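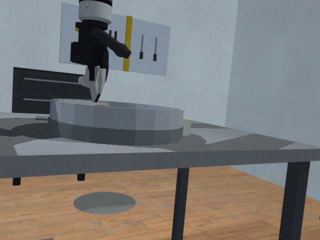

Larna Floor Oil is a hardening oil for wooden floors inside the house. It is made from linseed oil and a small part of carnauba wax, and it goes into the wood instead of lying on top as a film. The color of the floor becomes a little deeper after oiling, and the grain is easier to see. Customers often ask us how this works together with the walls. Against cool walls like the pale blue-gray one here, a wooden floor already looks quite warm, and in such rooms we advise Larna Natural or Larna White before the amber tone. In rooms with cream or yellow walls you can choose more freely. Please always make a test on a hidden place, for example behind a door or under the radiator.

Product details

Name: Larna Floor Oil
Maker: Prostex
Tones: Natural, White, Amber, Smoke
Can size: 2 liters
Coverage: up to 30 square meters per can, one coat
Surface when cured: silk matt
Full curing: 14 days
Use: indoor only

Where you can use it

Larna is suitable for solid planks, parquet and engineered boards with a real wood top layer. It works on oak, ash, beech, pine, larch and most other European woods. Very dense tropical woods take only a thin amount, and there you should wipe off the rest sooner than you would on oak. The oil is not suitable for laminate, cork with a factory finish, or any floor that still has varnish on it. If you are not sure whether your floor is varnished, put a drop of water on it. When the drop stays round for a long time and the wood under it does not get darker, there is probably varnish or an old wax layer, and you must sand first.

We do not recommend Larna for shower rooms or for outdoor steps. For kitchens it is fine, but please read the part about stains.

Preparing the floor

Sand in the direction of the planks and finish with grit 100. A finer grit closes the surface and the oil can not go in well, which gives a patchy floor. Vacuum two times, also in the seams between the planks. If the floor has knots with old resin, clean these with a cloth and a little alcohol and let them dry. The floor must be dry and the room should have normal living temperature. Close the windows on the dusty side of the house if you have a road there.

Old wax must be removed completely. This is the most common cause of complaints which we receive. The oil stays sticky on such places and no amount of waiting will help it.
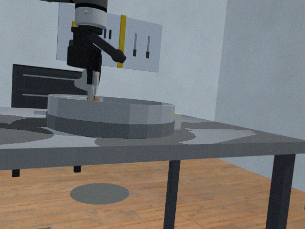
Low round container on a gray table.

Applying the oil

Stir the can well, down to the bottom, because the wax sinks during storage. For the tones White, Amber and Smoke, mix all the cans you need together in one bucket, so the color is the same from the first plank to the last. A wide open vessel with a low wall is practical for working. You can dip the pad flat, and you see how much is left.

Start at the wall opposite to the door. Put the oil on thin with a short hair roller or a Tatach white pad, always over the full length of a few planks. Leave it for twenty minutes. In this time look at the floor against the light – dull places have already taken everything and want a little more oil. After that take off all the oil that is still standing on the surface, with clean cotton cloths. The surface should feel almost dry to the hand when you finish. If it shines, there is too much.

The second coat can follow on the next day. It needs much less oil than the first one, often only half.

Important safety note: cloths and pads with oil can catch fire by themselves when they lie in a heap. Put them in water directly after the work, or spread them out flat outside until they are stiff. This is written on the can also, but many people read the can only when the work is over.

Drying and first days

You can walk on the floor in socks after one day. Furniture can go back carefully after three days, with felt under the legs. Lift it and do not push it. Carpets and mats should wait until the oil has cured fully, the same goes for washing with water. Until then use only a dry broom or the vacuum cleaner with a soft brush. In cold or badly aired rooms everything takes longer.

The smell of the oil is mild, like a fresh linseed putty, and it goes away slowly. Open the windows when the weather allows it.
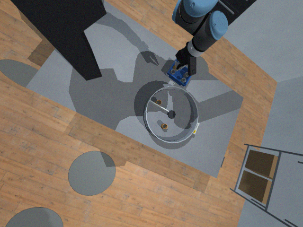

Care in everyday life

An oiled floor likes a bit of attention, but it is not difficult. For washing we offer Prata Floor Soap, which leaves a very thin protecting layer every time you use it. Mix a small cup of soap in a bucket of lukewarm water, wring out the mop well and wipe along the planks. Do not rinse afterward. Strong kitchen cleaners, steam mops and microfiber cloths that promise to remove grease will take out the oil together with the dirt.

Refresh the floor with a thin coat of Larna when it begins to look gray or thirsty. In a bedroom this can be after several years, in a hallway it can be each October before the wet shoes come. You do not need to sand the whole floor for that. Wash it, let it dry overnight, and rub the oil in only where people walk. The border between old and new disappears during polishing.

Stains

Water rings: rub lightly with a green Tatach pad and a few drops of oil, then wipe dry.
Red wine and coffee: take up at once, wash with Prata. If a shadow stays, sand the place by hand and oil it again.
Black marks from iron or from flower pots: these sit deep in oak. They can be treated with oxalic acid, please follow the instructions of the seller and wear gloves.
Scratches: small ones mostly close after refreshing. Deep ones stay visible but they become darker and softer to the eye.

Storage

Keep the can closed, upright and free from frost. After opening a skin can form on the oil. Cut it around with a knife and lift it out in one piece, do not stir it in. What is left can be poured through an old stocking and used as normal. Small rests keep better in a full glass jar than in a nearly empty can.

Often bought together

Prata Floor Soap, natural or white
Tatach pads, white for oiling, green for stains
Prostex cotton cloths, washed, by the bag
Prostex roller with short hair, with spare sleeve

Samples

Small sample bottles of all four tones are available from our shop. Order the tones you are thinking of and try them on your own wood – the color on the screen depends much on the screen. Samples are sent by letter post and can not be returned.

Product sheet last changed: 15 Feb 2022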